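# Sound for "Toroneck" - what I did and how it went

My part of the project was the sound for Toroneck, our class's nine-scene radio-style drama about a lighthouse town. I'd never built a soundscape before (I play bass, that's it), so I said yes way too fast and then panicked in July when the script landed.

The director wanted the town to have its own noise, something you'd recognize even before anybody spoke. I started with a low hum from my amp, slowed it down, and put a kettle whistle under it. It sounded like a sick cow! Version two used a rope creaking on a porch beam, and that one stayed in. We called it the Mrema drone, after the ship in scene one.

By the end I had 168 clips in the folder and used 27 of them. Sorting took longer than recording - I should've named the files properly from the start. Half of them were called "thump."

For kitchen sounds in the Pruklow family scenes I wanted real plates and real wood, no library stuff. Plates on a hard table ring for ages, so I kept the mic close and cut the low end below 100 Hz.

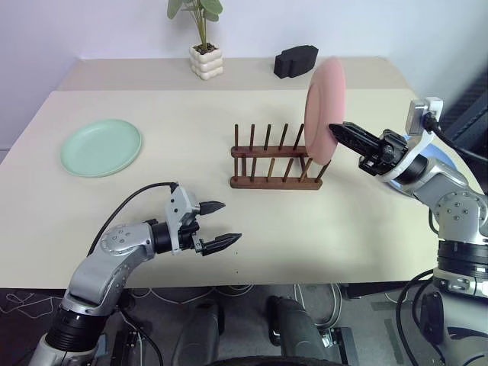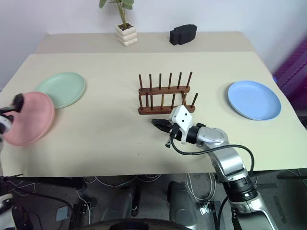

The dinner argument in scene six was the hardest mix. There are four voices, plus rain, plus cutlery, and the first pass buried the daughter completely. I pulled the rain down, dipped the plates a little around 900 Hz, and her lines came right through. My teacher still thinks the rain is too loud at the end and I sort of agree.

Things I'd change: record more room tone, and back up sooner (I lost one whole evening of footsteps). The storm in scene eight also needs another pass before we send the final mix to the Flirnirard student audio showcase.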